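Flooring notes: carpet in the Zundora rooms

October 15, 2018 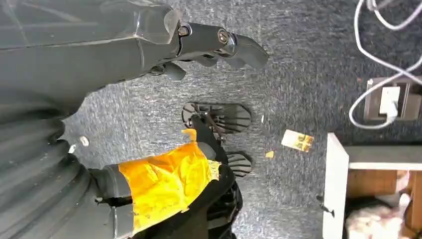 Speckled grey-blue carpet, with two black slotted plastic items on the pile.

The grey-blue carpet in the ground floor rooms will be kept for another cycle. Kilian Kälin inspected it last week and found no lifted seams and no wear through to the backing. The flecked pattern of darker and lighter grey fibres hides ordinary soiling well, so cleaning goes by the calendar and does not wait for visible dirt.

Vacuuming stays at two passes, the second at right angles to the first. Anything small left on the floor should be picked up before the machine comes through. Black plastic items with open slots collect fibre and grit in the gaps. Brush them out over a bin, rinse, and dry them fully before they go back down, as trapped water marks the pile.

Wet extraction is booked for February with Andreadis. The total area is 2,688 square feet over 4 rooms. Drying time is 13 hours with the heating on and the doors open. Furniture goes back on foil pads, which come off the next morning.

Adhesive tape should not be stuck directly to the carpet. Residue from the summer layout took Panagiotis Berisha most of an afternoon to remove with Gromix spotter and a blunt scraper. Use the weighted floor markers in cupboard 31. Spare carpet tiles are on the shelf above them, boxed by dye batch.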